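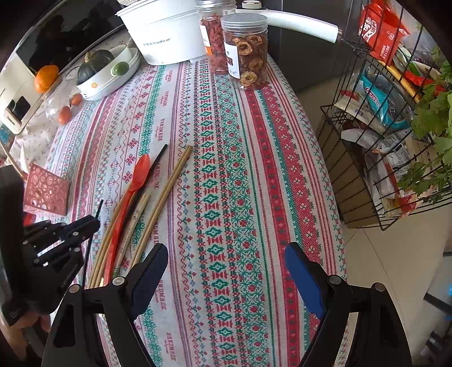 Section 2. Setting up the Sturken hand-held gripper

Read this section before you turn the gripper on. Allow a half hour for the first setup. You need the gripper, two finger pads, the small screwdriver from the kit, and a clear spot at a table.

2.1 Fitting the finger pads

1. Make sure the power switch is off.
2. Squeeze the handle until the jaws are fully closed, then let go. They should open on their own without sticking.
3. Slide one pad onto each jaw tip until it stops. The ribbed side faces in.
4. Tighten the jaw screws by hand with the kit screwdriver. Stop when you feel them seat.
5. Close the jaws again and check that the pads meet evenly along the tip.

Caution: Do not use a power driver on the jaw screws. The housing can crack, and Stusum does not cover this under warranty.

Note: Pads wear faster on rough items. Order replacements as part 206, sold in pairs.

2.2 Zeroing the jaws

1. Turn the gripper on and wait for the steady light.
2. Hold the jaws closed and press the Set button once.
3. Release the handle and let the jaws open all the way.
4. Press Set again. The light blinks and goes steady.

If the light keeps blinking, turn the gripper off and start over from step 1. Zero the jaws again any time you change the pads.

2.3 First practice picks

1. Start with items that are light and hard to break, such as a plastic spoon.
2. Come in from above with the jaws open. Line up the pads on either side of the item before you close them.
3. Lift slowly, hold, and set the item down.
4. Move on to thin items such as chopsticks. Pick these up one at a time, near the middle.

Caution: The load limit is 600 grams. This applies to one gripper, even if you work with a pair — do not share a heavier item between two.

Keep fingers, hair and loose sleeves away from the jaw links while the handle is moving.

2.4 Cleaning and storage

Wipe the pads with a damp cloth and let them dry before you close the jaws. Do not put any part of the gripper under running water. Store it with the jaws open.

For charging and battery care, see Section 9.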